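Chapter 7
Shared Workspaces and the Allocation of Desks

Learning aims

When you have worked through this chapter you should be able to explain how an organisation decides how many desks it requires, describe the main ways in which desks are allocated to staff, and assess the effect of each arrangement on cost, comfort and working relationships.

7.1 Introduction

For most of the last century an office worker could expect to have a desk. It stood in the same place each morning, its drawers held the same papers, and its position in the room said something about the rank of the person who sat there. Office planning was largely a matter of counting the staff and ordering furniture to match.

That assumption no longer holds in many workplaces. Staff divide their week between home, office and the premises of clients, and a desk provided for one person may stand unused for much of the time. Rent, heating and cleaning must still be paid for. The office manager is therefore asked to judge how much space is needed, and for which kinds of work.

The case used throughout this chapter is that of Detano, a supplier of printed packaging with 198 office staff. Until its lease at Brallmont came to an end, the company gave every employee a fixed place. On moving to smaller premises at Skillevby it kept fixed places for 17 members of staff, mainly in payroll and reception, and asked all others to share. The move was completed in December, and the new arrangement was reviewed after 4 months.

7.2 Terms used in this chapter

A fixed desk is reserved for one named employee. A shared desk may be used by any member of a team or department. Where a desk must be reserved beforehand, the arrangement is known as desk booking; where it is taken on arrival, the usual term is hot-desking. The sharing ratio is the number of employees divided by the number of desks available to them. A touchdown table is a plain surface intended for short periods of work, normally without drawers or permanent equipment.

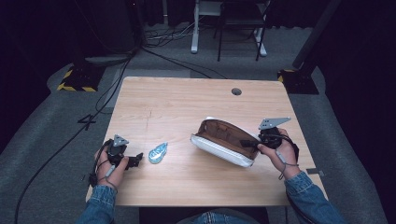 Namboodiri objects that the sharing ratio tells a manager very little unless it is read beside a record of when people come in, and that a department which meets on one fixed morning will run short of desks however generous the figure appears. The objection is a serious one, and we return to it in section 7.5. An average conceals the busiest hour, and it is the busiest hour that staff remember.

Detano met this difficulty in its first weeks at Skillevby. Sales and design both held their team meetings on the same morning, and late arrivals worked in the canteen. The company moved one of the meetings and bought no further desks. Complaints fell, although several employees continued to ask for a place of their own.

7.3 Why fixed places matter to staff

Requests of this kind should not be dismissed as mere habit. A fixed place allows a chair and screen to be adjusted once and left alone. It makes colleagues easier to find, and it gives new employees a settled group of neighbours from whom to learn. Where these benefits are withdrawn, the organisation should consider what it can offer in their place, such as personal lockers, quiet rooms or an agreed area for each team.

Before reading further, note down how desks are allocated in an organisation known to you, and who made that decision. You will need your notes for the first activity in section 7.4.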